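把“收桌子”当一门课来上

2025年4月10日

这学期教务那边又来问，机器人社团能不能多报几个比赛。理由写得很清楚：比赛有名次，名次能写进学校的年度材料，家长也看得懂。我带这个社团，按说应该高兴，可我回的意见是少报，把课时留给桌面上那点活。回复写得太短，后来在走廊里被问了几次，每次都没说完整，索性在这里写长一些。

先说我们在做什么。社团里的项目叫Zuseo，名字是前几届学生起的，没有什么含义，当时只是想找一个搜索的时候不会撞上别人的词。内容是让双臂机器人收拾桌面：把瓶子放进托盘，把零食盒挪到指定的一侧，把小件收进柜子抽屉。听上去很简单，家长开放日的时候，有位家长看了一会儿，说这个我家孩子三岁就会。这话没错，也没有必要反驳，三岁的孩子确实会。问题在于，要让一台机器按照学生的意思去做同一件事，学生先得把“把瓶子放进托盘”这句话拆开，拆到他们自己以前从没想过的程度。

拆开以后有些什么呢？瓶子是立着抓还是放倒了再抓。从上面下去，夹的是瓶盖还是瓶肩。如果从侧面夹，手腕要转多少，旁边有没有别的东西挡着。到了托盘上方以后，是悬着松手，还是碰到底再松手。碰到底这件事又由谁来判断，是看画面，还是看电机的电流。托盘有边，边虽然不高，瓶子横着过来的时候照样会磕上去。放进去以后瓶子会不会滚，滚了算不算成功。最后这一条，学生吵了整整一节课，我在旁边没有插话。

我认为那节课比他们参加过的任何一场比赛都值。他们在争论的是“什么叫做完了”，而比赛规则书里，这一条永远是别人替他们写好的。

再说比赛。我不反对比赛，我自己就是从比赛里出来的，当年为了一个巡线小车熬过不少夜，那种劲头到现在我还记得。Clullwood桌面操作赛我们去年六月也去了，组织得很好，场地干净，裁判讲道理。但是这个比赛的计分方式，我有意见，回来以后也给组委会写过信，信里的话和这里差不多。

它的规则是，每队提交一个训练好的模型，现场跑固定的几个任务，按完成数量和用时排名。报名的时候要求示范数据不少于1,000条，用来证明模型是自己采集数据训练的。出发点可以理解，组委会怕有人直接拿现成的模型来换名次。可是这个数字一写出来，学生的注意力马上就跑了。采集数据本来是想清楚了再做的事，变成了凑数的事。有一阵子，一到活动课，大家坐下来就开始录，抓起来，放下去，复位，再抓起来，再放下去。录完了没有人回看，因为回看不增加条数。

等我们真正坐下来清点，Zuseo这边一共录了1,597条。远远超过了报名线，学生很得意。我让他们暂停新的采集，全部看一遍。看的办法很笨，两个人一组，一个人放，一个人记，觉得有问题就写一句话说明问题在哪里。看完以后，有超过200条是他们自己决定不要的。有的是手臂中间停住了，操作的人在跟别人讲话；有的是瓶子放到托盘外面，操作的人又去补了一下，结果这一段被记成了成功；还有一类最有意思，动作全都对，但是每次瓶子都摆在差不多同一个位置，录得再多，机器学到的也只是那一个位置。

最后这一类，单看任何一条都挑不出毛病，要放在一起看才看得出来。学生把每条开头的画面并排贴在一张大表里，一眼看过去，红瓶子几乎都在同一块地方。有个学生说，怪不得瓶子往左挪一点它就抓空。这句话要是我来讲，他们点点头也就过去了。

这次清点用掉了好几次活动课。如果按照比赛的时间表，这几次课是“没有进度”的，因为总条数还变少了。我担心的就是这个：一个计分办法，让学生做对的事情时看上去像在退步。 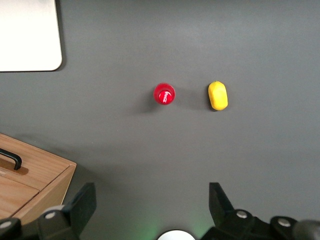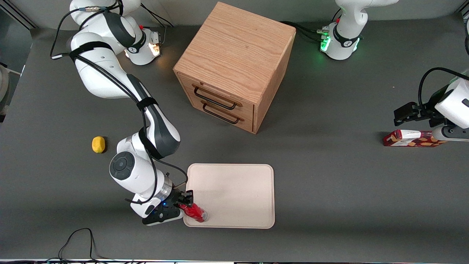
再讲摄像头的事，这也跟比赛有关系。我们的工作台上有手腕上的摄像头，也有固定在旁边、看得到整张桌子的摄像头。刚开始学生都喜欢看固定的那一路，因为它像人站在桌边看，东西在哪里一清二楚。手腕上那一路，他们嫌乱，手一动画面就跟着跑，夹爪自己还占着画面下方的一大块。有一组提议把手腕那一路关掉，省硬盘。

我没有拦着，让他们去试。他们关掉以后重新训练，抓取的时候夹爪老是偏。偏得不多，可夹爪张开的余量就那么一点，偏一点就碰到瓶身，瓶子就倒。后来他们自己把手腕的画面加回来，又有人反过来问，那是不是固定的那一路可以不要。于是再试。只用手腕那一路的时候，手伸过去抓没有太大问题，抓起来以后要往托盘去，就不太知道托盘在哪里了，因为抓着瓶子的手刚抬起来，镜头里有时候根本没有托盘。

这两个结果，教材里都能找到现成的说法，一句话就讲完了。我也可以第一天就告诉他们两路都要留。省下来的时间够他们多练一个赛项，名次也许还能往前一点。但是学生自己关掉过一次、又自己加回来，往后他们碰到别的传感器，第一反应会是先问这一路到底提供了什么，少了它哪里会坏。比赛是不考这个的，比赛只看最后那台机器在规定时间里放进去多少个瓶子。

有同事跟我讲，你说的这些道理都对，可学生需要激励，没有名次就没有人来。这个意见我认真想过。社团今年报名的学生有39个，工作台却只有一张，我一度以为不参加比赛的消息一出去，人会走掉一半。结果走的人不多，走的原因也大都和比赛无关，是跟合唱和补课的时间冲突。留下来的人里面，有相当一部分本来就不是冲着比赛来的。有人喜欢写那种检查数据的小脚本，有人喜欢整理线缆，还有人每次来只做一件事，就是想办法把桌上的东西摆成机器没见过的样子，看它怎么出错。这种学生在比赛队里通常没有位置，因为他专门给队伍找麻烦。可是在一个正经做事的团队里，这样的人很要紧。

工作台只有一张，这本身也是个问题。比赛制的社团，台子自然会归主力用。临近比赛的那几周，主力从放学坐到锁门，其他人在旁边看，看几次就不来了。我们去年就是这样，这一点我有责任。今年改成轮换，每次活动课分时段，谁的时段谁坐到操作位上，手生也没关系。手生的人录出来的示范确实不好看，动作一顿一顿的，绕远路，夹偏了再退回来。起初有人抗议，说这种数据放进去会把模型带坏。

这个抗议有道理，应该当作问题来处理，不能因为要照顾公平就糊弄过去。他们后来商量的办法是每条数据都标上操作时段和熟练程度，训练的时候分开试，看加进去到底是好是坏。结论现在还没有完全定。初步看，夹偏了再退回来的那一种，留着有些用处，机器碰到偏的情况知道往回退；停在半空里不动的那一种，留着就是坏处，机器也学会了停在半空里不动。我不敢说这个结论换一张桌子还成立，他们自己在记录里也写了“只在本台测试过”。看到这句话我比看到奖状高兴。

接下来讲钱和设备，因为每次谈社团怎么办，最后都要谈到这里。我们的操作软件用的是Sunard，学校买的是教学授权，按年续。续费的时候要填用途，填“竞赛训练”审批得快，填“课程实践”要多盖一个章。设备维护是Lüthi的代理在做，他们的人很负责，夹爪的指头磨损了，寄过去很快就给换。可是学校的维护预算也挂在竞赛名下，有比赛的年份有钱，没有比赛的年份要打报告。所以教务希望我们多报比赛，我能理解，这里面有为我们着想的成分。不报比赛，我连换指头的钱都要多跑几趟。

但是这个安排应该改。设备是每个星期都在用的，磨损也是每个星期都在发生的，跟有没有比赛没有关系。把维护的钱绑在比赛上，等于逼着指导教师用学生的时间去换配件。我的建议很具体：维护费单独列，按使用时间拨，使用时间以工作台的开机记录为准，这个记录软件里本来就有，导出来就能用。竞赛的差旅和报名费另外算，去几个比赛批几个比赛的钱。这样我跟学生商量去不去比赛的时候，可以只谈这个比赛值不值得去。

评价的方式也该跟着改。现在学校给社团打分的表格，有一栏叫“成果”，底下的小字写着奖项、专利、媒体报道。我们今年在这一栏里大概填不出什么。我想提的是，允许把工作记录当成成果交上去。工作记录不是指那种期末补写的总结，是平时写的，日期连着，字迹潦草，有错的地方划掉了还看得出来。学生现在用的是一个共享的本子，每次活动课结束之前留一点时间来写，写今天台子上摆了什么，改了什么，坏在哪里，下次谁接着做。写得不好看，有时候就一行：“抽屉拉手夹住了，拉不动，怀疑角度。”下一次来的人在底下接：“角度没错，是柜子跟着一起动了。”再下一次：“给柜子垫了防滑垫，可以拉开了，但是关不严。”

抽屉这件事前后写了很多页。小木柜有上下两个抽屉，拉手是黑色的横杆，人去拉，手指一勾就开了，根本不会注意到自己另一只手往往扶着柜子。机器一只手去拉，整个柜子就往前走。学生想到的第一个办法是把柜子粘在桌上，这当然可以，粘上以后任务马上就通了。第二天有人在本子上写，粘住就不算了，家里的柜子没有粘住的。这又是一场争论。最后两种都做，粘住的作为练习，不粘的用另一只手扶着，双臂配合。双臂配合到现在也做得不稳，两只手一靠近就容易互相挡住，有时候扶的那只手还没到位，拉的那只手已经动了。

拿这个去比赛是没有分的，因为比赛里柜子是固定的，规则书里写得明明白白。如果我们是为比赛准备，在粘上柜子的那天就应该收工，去练下一项。我不觉得这是规则书写错了，赛场上固定柜子是为了各队条件一致，合情合理。我要说的是，赛场需要的一致，跟上课需要的麻烦，本来就是两回事，用前一个来安排后一个，学生碰到的麻烦就会越来越少，少到只剩下计时器。

也有学生不同意我。有一个高年级的学生跟我谈过，他说比赛至少有截止日期，没有截止日期大家就会一直拖，抽屉那件事就是例子，拖了这么久也没有做成。我承认。今年上半年的节奏确实松，有几次活动课，到点了台子还没有通电，一群人围着讨论摆放的问题，最后什么也没有录。他的意见是，可以不要名次，但是要有日子。我们照他的意思定了六月的一次内部展示，来看的是低年级的学生和愿意来的老师，每组自己定一个任务，自己写清楚什么叫完成，当场跑，跑不成也当场讲为什么。任务可以很小，把瓶子放进托盘也可以，但是瓶子放在哪里由观众来摆。

观众来摆这一条是我坚持的。学生听了都有点紧张，有一组马上回去补录了一批瓶子靠近桌边的数据，另一组去查手臂够不够得着托盘外侧那个角。这种紧张跟比赛前的紧张不一样的地方在于，他们不知道题目，没有办法只练那一个位置。我看他们这几周翻看旧数据的次数，比去年整个备赛期间都多。

所以对教务的问题，我的答复分几层。Clullwood今年我们还可以去，去一个小队，自愿报名，备赛占用的台子时间设上限，超过了就让出来。其他的邀请赛，先不报。组委会那边，我再写一封信，建议把那个条数门槛换成抽查：从提交的数据里随机抽一部分，让学生当面解释这一条为什么留着，为什么算成功。解释不出来的扣分。这样凑数就没有意义了，同样也能防住直接拿现成模型来的队伍，因为数据是不是自己一条一条看过的，问几句就知道。这样做裁判会累一些，我愿意去帮忙当这个裁判。

学校这边，把维护费和竞赛分开，把工作记录列进成果栏，这两件事不难，改表格就可以。如果觉得工作记录没有办法打分，可以请几位不教这门课的老师随便翻开一页，看看能不能照着上面写的把台子恢复到那一天的样子。能恢复就给分，恢复不了就少给。我们自己试过一次，拿的是去年秋天的一页，上面写着“瓶子放左边”，两个人站在桌子的两侧，为左边是谁的左边争了起来。从那以后，本子里画了一张桌面的方位图，以手臂底座为准，所有人照着写。类似的事情还有手臂的叫法，机器的右臂从对面看在左边，新来的学生十个有九个要搞混，现在底座旁边贴了标签。

有人可能会问，这些琐碎的东西跟人工智能有什么关系，家长交了材料费，是想让孩子学前沿的。我的看法是，模型这一部分变得很快，去年他们用的训练代码今年已经换过了，明年多半还要换。换代码的时候，社团里留下来没有扔掉的，是那批看过的数据、那张方位图、那个写着柜子会跟着走的本子。低年级的学生进来，最先读的也是这些。我没有要求他们读，他们是因为抓空了，去翻本子，发现前面的人也抓空过。

还有一点是关于我自己这一类指导教师的。比赛多的年份，我的工作其实比较省心，规则书发下来，照着排计划就行，谁练哪一项，什么时候验收，都很清楚。今年不照着规则书走，每次活动课之前我都不太确定那天会做到哪里，有时候学生问的问题我也答不上来，要回去查。有一次他们问，为什么同一个模型上午跑得好，傍晚跑得差，我猜是窗户那边的光线，拉上窗帘试了，好了一些，但没有全好，剩下的原因到现在也没找到。学校如果希望老师愿意这样带社团，工作量的算法也要考虑进去，现在的办法是带队参赛一次折算若干课时，平时的活动课折算得很少。这一条我知道不容易改，先写在这里。

下周的活动课照常，台子轮到低年级的时段。抽屉那一组申请把柜子往后挪，说手腕转不过来，我同意了，条件是挪之前先在方位图上画好，挪完以后旧的位置也留着，不要擦掉。

相关文章
社团招新之后的第一个月怎么排课
共享记录本的几种写法
Zuseo项目：方位图与摆放约定
给Clullwood桌面操作赛组委会的信（去年）
Sunard教学授权续期流程
六月内部展示报名须知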